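# Chapter 7: Sampling and Inspection of Incoming Goods

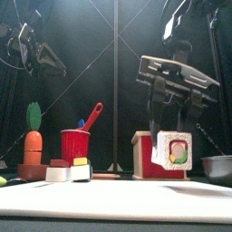 A buyer who takes delivery of a large number of like items has three choices. The buyer can accept the whole shipment without looking at it, inspect every item, or inspect some of the items and judge the rest by them. The third choice is called acceptance sampling. It is the subject of this chapter and the next.

Chapter 6 dealt with control of a process while it runs. The question there was whether the process had shifted. The question in acceptance sampling is narrower: given a lot that has already been made, should it be taken or sent back? A sampling plan does not improve the lot. It sorts good lots from bad ones, and it makes mistakes at a rate that can be worked out ahead of time.

## 7.1 Terms used in this chapter

A **lot** is a set of items made under conditions that are thought to be the same and offered for inspection together. The number of items in the lot is the **lot size**, written *N*. The number of items drawn for inspection is the **sample size**, written *n*.

An item that fails one or more requirements is a **defective**. A single failure to meet a requirement is a **defect**. One defective may carry several defects. The plans in this chapter count defectives. Plans that count defects are covered in Section 8.4.

The **acceptance number**, written *c*, is the largest number of defectives that may be found in the sample if the lot is to be accepted. A lot is rejected when the number found is *c* + 1 or more.

A **single sampling plan** is fully stated by *n* and *c*. The lot size enters the calculation only when the sample is a large share of the lot, a point taken up in Section 7.5.

## 7.2 A working case

The Rolden warehouse receives molded door latches from a plant in Dekundale. Latches arrive in cartons, and all cartons on one delivery note are treated as one lot. A lot received in February held 509 cartons, each with 24 latches.

Under the old receiving rule, the clerk opened one carton from each pallet and checked all 24 latches in it. The rule had two faults. First, cartons were taken from the top of the pallet, where they were easiest to reach. Second, latches in one carton tended to come from one mold cavity, so that 24 latches from a single carton told the clerk far less than 24 latches drawn from across the lot.

The first fault is one of **access bias**. The second is one of **clustering**. Both are common, and neither can be repaired by arithmetic after the sample has been drawn. The formulas in this chapter assume a simple random sample, in which every set of *n* items in the lot has the same chance of being chosen. When that assumption fails, the stated risks do not hold - even if the sample is large.

The revised rule calls for 168 latches per lot. Carton numbers are chosen from a random number table, and one latch is taken from each chosen carton. A strict simple random sample would sometimes place two latches in the same carton. The revised rule does not allow this, and is therefore a form of two-stage sampling. For a lot of this size the difference is small, and it is ignored until Section 7.6.

## 7.3 The two kinds of error

Any plan short of full inspection can go wrong in two ways.

| | Lot is good | Lot is bad |
|---|---|---|
| **Lot accepted** | Correct | Consumer's risk |
| **Lot rejected** | Producer's risk | Correct |

The **producer's risk**, written α, is the chance that a good lot is rejected. The **consumer's risk**, written β, is the chance that a bad lot is accepted. Neither has a meaning until "good" and "bad" have been given numbers. The usual practice is to name two levels of quality:

- the **acceptable quality level** (AQL), a fraction defective at which lots should nearly always be accepted;
- the **rejectable quality level** (RQL), a fraction defective at which lots should nearly always be rejected.

Lots that fall between the two levels may be accepted or rejected. The plan makes no promise about them beyond what its curve shows. Students often read the AQL as the worst quality the buyer will tolerate in any lot. This reading is wrong. A lot somewhat worse than the AQL will often be accepted, and the buyer who cannot live with that must ask for a different plan.

For a fixed sample size, lowering one risk raises the other. Reducing *c* protects the buyer and exposes the seller. Raising *c* does the reverse. Both risks can be lowered together only by drawing a larger sample, and a larger sample costs more to inspect.

## 7.4 The operating characteristic curve

Let *p* be the fraction defective in the lot. If *n* is small next to *N*, the number of defectives in the sample closely follows the binomial distribution, and the chance of acceptance is

P(accept) = Σ C(n, x) pˣ (1 − p)ⁿ⁻ˣ, summed from x = 0 to x = c.

A plot of this quantity against *p* is the **operating characteristic curve**, or OC curve, of the plan. Every OC curve for a single sampling plan starts at 1 when *p* is 0 and falls to 0 when *p* is 1. What differs from plan to plan is where the curve falls and how steeply.

When *c* is 0, the formula reduces to (1 − p)ⁿ. This curve has no shoulder. It begins to drop at once, so that even lots of fairly high quality face a real chance of rejection. Plans with *c* = 0 are popular in contracts because the rule "no defectives allowed" sounds strict. Whether the plan is in fact strict depends on *n*. A sample of five with *c* = 0 accepts a lot that is 10 percent defective more than half the time.

Table 7.2 lists chances of acceptance for samples of 168, 279 and 306 at several values of *c*. The reader should plot at least two of these curves by hand before going on to Section 7.5, using the same axes for both.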